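천은 왜 구겨질까?

아침에 일어나서 이불을 걷어 보면 침대 시트에 줄이 잔뜩 가 있습니다. 밤새 시트 위에서 한 일이라고는 잠잔 것밖에 없는데 말이에요. 엄마 아빠는 "또 이렇게 해 놨네" 하시겠지만, 오늘은 여러분 편을 좀 들어 줄까 합니다. 범인은 따로 있거든요.

돋보기로 면 셔츠를 들여다보세요. 매끈해 보이던 천이 사실은 실을 위아래로 엮은 그물입니다. 그 실을 풀면 더 가느다란 섬유가 나오고, 섬유를 더 크게 보면 셀룰로스라는 아주 긴 분자가 나란히 누워 있어요. 셀룰로스는 목화가 만듭니다. 나무도 만들고, 여러분이 남긴 시금치도 만듭니다.

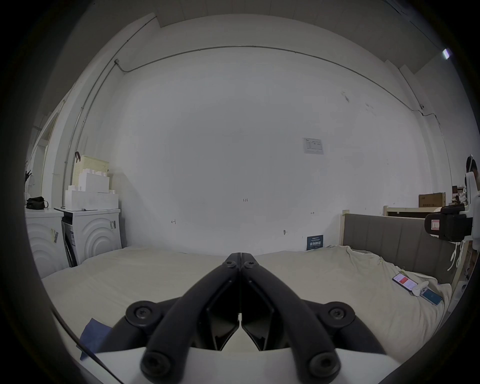 이 긴 분자들은 옆에 있는 분자와 손을 잡고 있습니다. 과학자들은 이 손잡기를 '수소 결합'이라고 불러요. 힘이 아주 세지는 않습니다. 짝꿍이 마음에 안 들면 슬쩍 놓고 다른 친구 손을 잡는 정도예요.

천을 꾹 눌러 접으면 분자들이 조금씩 밀려납니다. 그러다 새 자리에서 새 친구의 손을 잡아 버리면, 천을 다시 펴도 원래 자리로 돌아가려 하지 않아요. 우리 눈에는 그게 주름으로 보입니다.

물은 여기에 슬그머니 끼어듭니다. 물 분자가 섬유 사이로 들어가면 셀룰로스끼리 잡은 손이 풀리고, 다들 미끄러지기 쉬워져요. 젖은 빨래를 뭉쳐 놓은 채로 말리면 어떻게 될까요? 물이 빠져나가는 순간 분자들은 뭉친 모양 그대로 다시 손을 잡습니다. 세탁기 안에 잊어버린 셔츠가 건포도처럼 되는 까닭이지요. 사람의 땀과 체온도 비슷한 일을 하니, 시트의 주름은 여러분이 살아 있다는 증거라고 우겨 봐도 됩니다. 통하지는 않을 거예요.

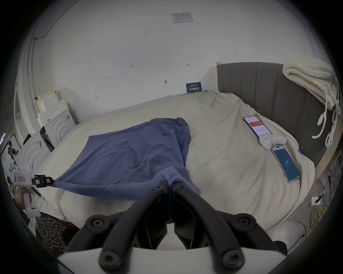
그럼 다리미는 무슨 일을 할까요? 뜨거운 열과 김으로 분자들의 손을 한꺼번에 놓게 한 다음, 무거운 바닥으로 눌러 줄을 세웁니다. 식으면 그 상태로 다시 손을 잡아요. 조회 시간에 줄 서는 것과 비슷한데, 분자들은 떠들지 않습니다.

모든 천이 똑같이 구겨지지는 않습니다. 마는 구김의 왕이에요. 앉기만 해도 주름이 생기지요. 양털은 섬유가 용수철처럼 꼬불꼬불해서 눌려도 잘 되돌아옵니다. 폴리에스터는 물을 거의 먹지 않아서 땀이 좀 나도 시큰둥하고요.
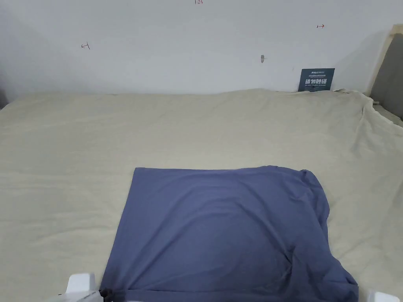

집에서 해 보기

준비물: 낡은 면 손수건 두 장, 분무기

1. 손수건 한 장은 마른 채로, 한 장은 물을 뿌려 꼭꼭 뭉칩니다.
2. 둘 다 고무줄로 묶어 하룻밤 둡니다.
3. 젖은 쪽이 완전히 마를 때까지 기다렸다가 펴서 비교합니다. 덜 말랐으면 더 기다리세요. 과학은 원래 기다리는 시간이 깁니다.
4. 더 구겨진 쪽에 다시 물을 뿌리고, 손바닥으로 편 다음 널어서 말립니다.

다리미까지 써 보고 싶다면 꼭 어른과 함께하세요. 집에 있는 빨래를 전부 가져와서 실험하자고 하는 어른이 있다면 의심해 봐야 합니다.

글: 네르미나 페리치(Nermina Perić)
다음 글은 4월에 올라옵니다. 양말에 왜 구멍이 나는지 알아볼 거예요.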